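How to oil a wooden worktop without losing a weekend

July 2020

Oiling a worktop is easy. Waiting for it is the hard part, and most of the bad jobs I've seen were done by people who wanted their kettle back.

1. Clear and clean
Take everything off. Wash with a little soap, wipe it down, and leave it overnight. Toast crumbs sealed under oil are there for good.

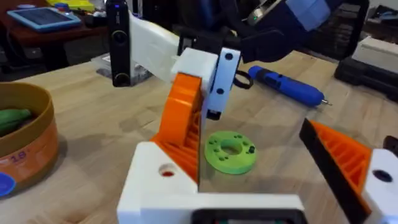 2. Sand
Go with the grain, always. Start with 120 grit on the rough patches and finish with 180. Dark rings near the sink may need several goes — or a fruit bowl.

3. Oil
Pour out less than you think. I use Drivis clear, though the Letirlow tin is much the same stuff with a nicer lid. Rub it in with a cotton cloth, leave it for 20 minutes, then wipe off every bit that hasn't soaked in. If it still feels sticky, you didn't wipe enough.
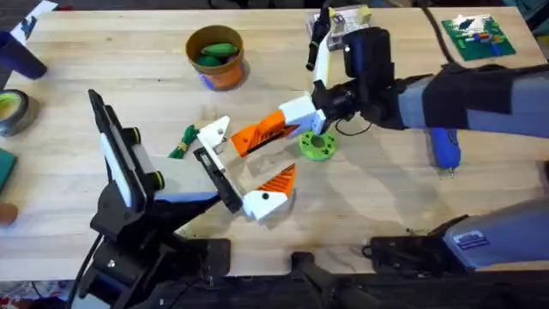
Give it 6 hours before the next coat. You want 2 coats at least, and a third around the taps. Lay the used cloths flat outside to dry, as oily rags in a heap can catch fire by themselves. Keep pans off it for a couple of days, and do it all again next June.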